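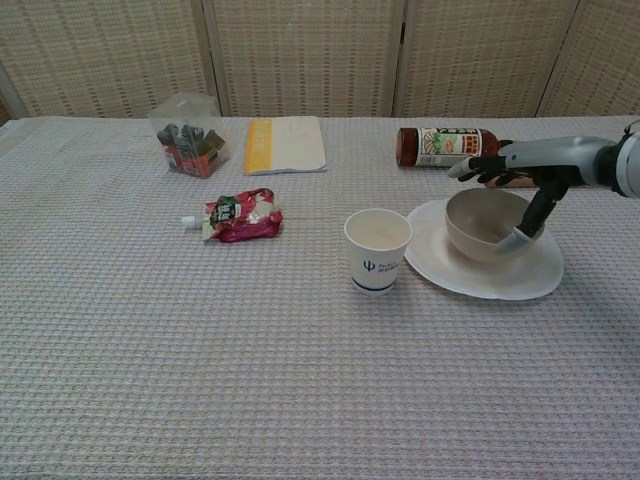
Abhyanga is the practice of massaging the body with warm oil, described in the classical texts of Ayurveda as part of the daily routine and as a preparation for certain treatments. The word comes from Sanskrit and is usually translated as "oil massage" or "anointing." It may be given by a trained practitioner or carried out by a person at home. The articles required for home use are few, and a brown bottle and a light-colored bowl on a cloth-covered table, with a folding divider behind, are typical of them. Practice differs by region, by school, and by the season of the year.

Background

Oil massage appears in the early Sanskrit medical compilations, including the Charaka Samhita and the Sushruta Samhita, where it is listed among the habits of daily conduct known as dinacharya. The texts compare the body to a leather bag or a cart axle, both of which last longer when oiled. They advise that particular attention be given to the head, the ears, and the soles of the feet.

Related forms of oil massage are found in other parts of South and Southeast Asia. In a survey of household remedies, the writer Usa Rattanakul recorded several village customs in which infants and elderly relatives were oiled before bathing. She treated these as a separate tradition with some shared vocabulary.

Oils

Sesame oil is the base most often named in the classical sources and is considered warming. Coconut oil is preferred in hot weather and in coastal areas of southern India. Mustard oil is common in the north and east. Medicated oils, called taila, are prepared by simmering a base oil with water and herbs until the water has been driven off.

For a full-body session at home, handbooks commonly call for 100 milliliters of oil or less. The oil is warmed by standing its container in hot water and is tested on the inner wrist before use.

Method

The massage traditionally begins at the head and moves down to the feet. Long strokes are used on the limbs and circular strokes on the joints and abdomen. The oil is left on the skin for a period before a warm bath, during which gram flour or a mild soap may be used to remove the excess.

A variant in which 2 practitioners work in unison on either side of the body is associated with Kerala. Ambros Sutter, in his manual Trilen, divides the sequence into 12 stages, an arrangement followed by a number of European training schools. Kulap Srithong has objected that the numbering has no basis in the older literature.

Precautions

Traditional sources advise against abhyanga during fever, during indigestion, and immediately after cleansing treatments. Modern practitioners also advise against it over broken or infected skin, and recommend that people who are pregnant or who have a history of blood clots speak with a physician first. Mustard oil can irritate the skin, particularly in infants. Floors and bathtubs become slippery after use.

Research

Small studies have examined the effect of oil massage on reported stress, sleep, and heart rate. Most have involved few participants and short follow-up, and their findings are regarded as preliminary. Claims that the practice removes toxins from the body are not supported by clinical evidence.

See also

Dinacharya
Shirodhara
Massage
Sesame oil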